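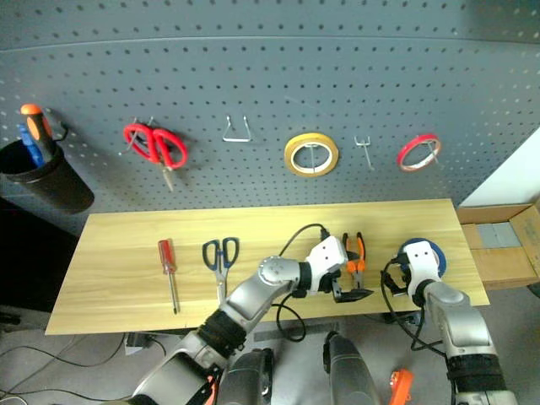

Tool board and bench, September check

Done by: Seung-woo Ham
Read over by: Nam-gil Ko (his notes are in brackets)
Where: the repair room, long wall
Started: 9:15 in the morning, finished before lunch

Hi all. Same sheet as last time, with a few lines added at the bottom that Si-woo asked for. I mark things OK, FIX or ASK. OK means I looked at it and I'm happy. FIX means it needs doing and I've put a name next to it. ASK means I don't know and somebody smarter than me should have a look. I've written more than the little comment boxes really have room for, sorry, I do this every time!

PART 1 - THE BOARD

1.1 Board is fixed tight to the wall, no rocking
OK. I pushed on all four corners and leaned on the middle. I also pulled down on it from the bottom edge, the way you do when you drop something behind the bench and grab the nearest thing on your way up.

1.2 Seam between panels is flat
OK. I ran a fingernail along it. There's a spot where I can feel a tiny step, same as last time, and it hasn't grown. (Nam-gil: leave it alone until it bothers a hook.)

1.3 Holes are clean and not torn out
FIX, small. A couple of holes are getting a bit oval where people yank hooks straight out instead of tipping them up first. Please tip, then lift! I'll put a strip of tape over the worst ones so they don't get used. Name: me.

1.4 No hooks above shoulder height carrying anything heavy
OK. Light things only up there. Sang-wook is taller than the rest of us and his idea of shoulder height is not mine, so let's go by mine.

PART 2 - HOOKS

2.1 Every hook seated all the way in
FIX, done on the spot. Two were hanging by the top leg only. Pushed them back in and gave each one a good wiggle. I'd like everybody to get in the habit of a wiggle before hanging anything up, it takes a second.

2.2 Bare hooks pulled off or put to use
ASK. I go back and forth on this one. A bare wire hook at face level is a poke in the eye waiting for the day you bend down to look at something on the bench. On the other hand, if I take them off, the tools that belong there end up on the table and stay on the table. My vote is to leave the ones that have a tool assigned and take off the spares. Byung-chul, you set up the layout, can you say which are which?

2.3 Hook fits the thing hanging on it
OK mostly. The pliers need the wide cradle kind. The skinny single pegs are fine for tape and nothing else. We have a bag of the Stosa ones in the drawer if you need another, and please don't bend one into a new shape with your hands, they go soft at the elbow after that.

2.4 Scissors hang points down
OK. Thank you, everyone, this was the big complaint last time and it's fixed.

PART 3 - HAND TOOLS

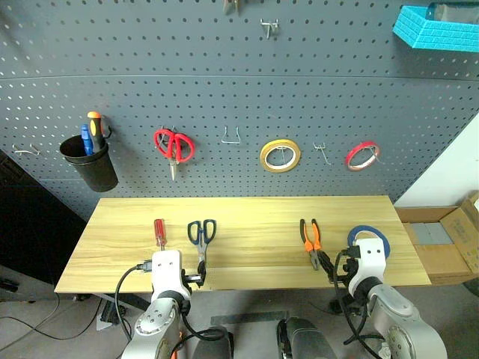

Hand tools should go home at the end of every job, and I mean onto the board or into the cup, with nothing left along the front of the bench where a sleeve can catch it. I'm giving this one a FIX for the whole group. The red-handled screwdriver, the black-handled scissors, the orange and black pliers and the blue tape were all lying on the tabletop, and the first three had their business ends pointing toward the front edge, which is right where your stomach goes when you lean in to reach the board. If you have to lay something down for a minute, fine, lay it sideways and well back. Then put it away when you're through. Name: all of us, me included.

3.1 Screwdriver handles not cracked or loose on the shaft
OK. I twisted each one against my palm. None of them slipped.

3.2 Screwdriver tips square and not chewed up
FIX. One of the Phillips tips is rounded over and it jumps out of the screw when you push. That's how Si-woo got the scrape on her thumb. It's in the dead tool box now. Name: Si-woo, who gets to pick the new one.

3.3 Scissor pivots snug
OK. I snipped through a folded paper towel with each pair. One is a little stiff and wants a drop of oil, so I gave it one.

3.4 Plier jaws close evenly, grips not sliding
OK. Held them up to the window and didn't see any daylight at the tips. The grips are staying put. (Nam-gil: check again in winter, that's when they start to creep.)

3.5 Cup holder clipped on properly and not overloaded
OK, with a grumble. Handles up, please, always. I know it's easier to drop a screwdriver in handle first, but then the next person reaches in without looking and gets a tip in the palm. And if the cup is so full you have to shove, find the tool a hook.

PART 4 - TAPE

4.1 Rolls hang free and turn on the peg
OK. Both the yellow and the red turn fine. Fold the end under when you tear a piece off! I spent ages picking at the red one.

4.2 Floor marking tape in stock
FIX. Low. Our sheet says to keep 600 inches on hand and we're under that if you don't count the roll that got squashed. Name: Sang-wook, next order.

PART 5 - THE BENCH 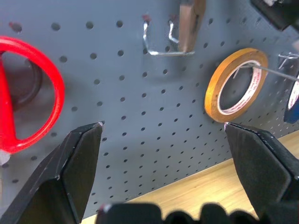 5.1 Bench doesn't wobble
OK. I put my whole weight on each end in turn. One foot has a bit of folded cardboard under it and I'd rather see a proper rubber pad there, but it holds steady.

5.2 Top is free of splinters and sticky spots
OK. Wiped it down with a damp rag and dried it. Found one patch of old tape glue and got it off with a plastic scraper. Please don't use a blade on the top, it leaves grooves and the grooves fill up with crud.

5.3 Gap between bench and wall is clear
FIX, done. Fished out a pencil, a washer and somebody's hex key. The hex key is on the windowsill if it's yours.

5.4 Height still comfortable
OK. I measured 900 millimeters at the front. Byung-chul would like it higher and Si-woo would like it lower, so it stays.

PART 6 - EXTRA LINES SI-WOO ASKED FOR

6.1 Safety glasses where you can reach them
ASK. They're in the drawer. Is a drawer good enough? I'd like them out in the open near the door, personally.

6.2 Light over the bench
OK. Bright enough to read the small print on a drill bit, which was my test.

6.3 First aid box
FIX. We're out of the small bandages (see 3.2). Everything else is in date. Name: Nam-gil. (Nam-gil: bought, in the box.)

Still open after today: 1.3, 2.2, the new screwdriver from 3.2, 4.2, 6.1 and of course the big one at the top of Part 3. If you fix something, cross it off on the paper copy and put your initials next to it. Byung-chul, I'll hang on to the spare hooks until I hear from you about 2.2.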